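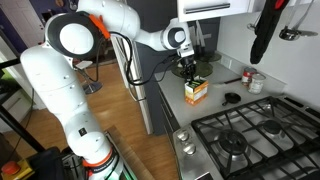

I have been trying to put together a history of the Avevell, the dance hall my grandparents went to in the years after the war, and I am finally far enough along to write some of it down. It stood at the lake end of Brutow and held 400 people on a good night. My grandmother said you judged a band by the trombones. She would hold her arm out over the kitchen counter and slide it back and forth to show me, up at the shoulder, out long, then the wrist turning over at the end. She never played a note herself. She just watched the trombone section more than she watched her partner.

The house band through most of those years was led by a man everyone called Espiritu. I still don't know if that was his last name or a stage name. He had 7 players in the winter and added 3 more when the summer crowd came in. They played foxtrots until the intermission and faster numbers after it. Waltzes were saved for the end of the night, when people were tired and the parking lot had started to empty out.

Most of what I know comes from a box of dance cards and programs that Torunn Torvik let me go through in October. Her father ran the coat check. There are 166 programs in the box, and a lot of them have pencil notes on the back: who sat in on drums, what the weather was, how late the last bus ran. One says only "piano flat again."

The floor was maple, laid over a layer of felt, and people drove over from Jiltley just to dance on it. I had read that it was on springs. Torunn says no, that was the other hall, the one that burned. I am going with Torunn on this until I find something in print.

The big bands stopped coming when it got too expensive to move that many people by bus. The Avevell tried a smaller combo, then records, then roller skating two nights a week, and the skates ruined the maple. After that it was used to store boats.

I still need to find out what year the bandstand was moved from the lake side to the back wall. The programs don't say. If your family has any pictures of the inside, I would like to see them, even the blurry ones. I am also looking for the name of the woman who sang with Espiritu for one summer and is listed only as "Miss Dell."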